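4.2 What the attendance records can and cannot support

The case for the Druler after-school math program rests on a dose argument. Students who came to more sessions gained more on the spring test, and the program's own report treats this as evidence that the sessions did the work. We are not convinced. Attendance was voluntary at both schools, and the students who kept coming were, by the report's own tables, already turning in more homework before the program began. A gap of that kind would show up in the spring scores with or without a tutor in the room.

We went back to the session logs for the 54 students who enrolled at Barimow and Jullside. The program planned 20 sessions per student. At Barimow the logs were kept by the tutors and list a start and end time for each child. At Jullside they were kept by the front office and record only that a student signed in. A child who stayed five minutes and a child who stayed the full session look the same in the Jullside file, yet the two files were merged and analyzed as one. 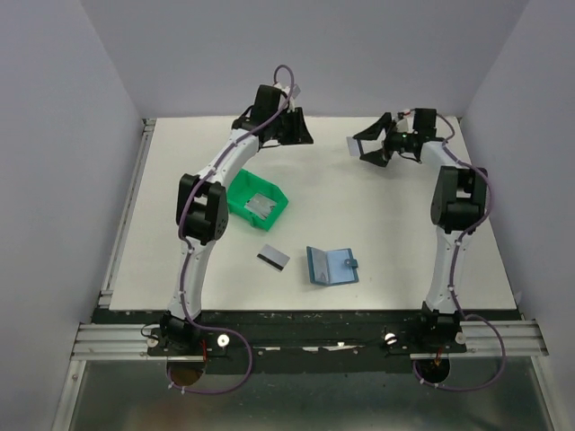 The word "session" hides a second problem. The program guide describes a tutor and a student working through a fixed set of fraction tasks, and the dose analysis assumes that one session is worth the same as any other. Tutoring in a school cafeteria is a looser thing. Tutors told us they dropped the fraction tasks when a student had a quiz the next day, and two said they rarely opened the guide after February. None of this is a criticism of the tutors, who may well have made the right call. It does mean that a count of sessions is a poor measure of how much of the program a student received.

The report answers the selection problem by adding prior test scores to the model. This helps less than it seems to. Prior scores do not capture whether a parent could pick the child up late, or whether a student had a friend in the group – and the tutors named both as reasons that children stayed or left. When we ran the model on the Barimow students alone, using minutes in place of sessions, the dose estimate shrank and its interval included zero. With a sample this small we would not claim that the effect is absent. The data simply do not pin it down.

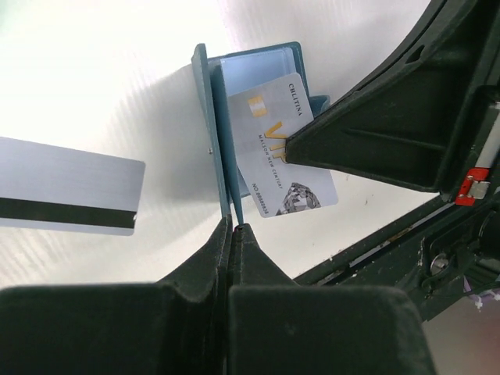 Figure 1. Card holder with a white VIP card tucked inside; second white card with a black magnetic stripe at left.

Ivone Conceição, who coordinated the sessions at Jullside, objected to an earlier draft of this section on the grounds that students who attended were plainly more confident by spring. We have no reason to doubt what she saw. But confidence was not measured at the start, and the students who left were not asked about it at the end. The Assunção survey, cited in the report as support, has the same gap: it went only to students still enrolled in the final week, and 100 percent of its respondents were therefore children who had chosen to stay.

A fairer test would assign places by lottery wherever more students apply than can be served, and would log minutes in the same way at each school. Until then, we read the dose result as a description of who attends.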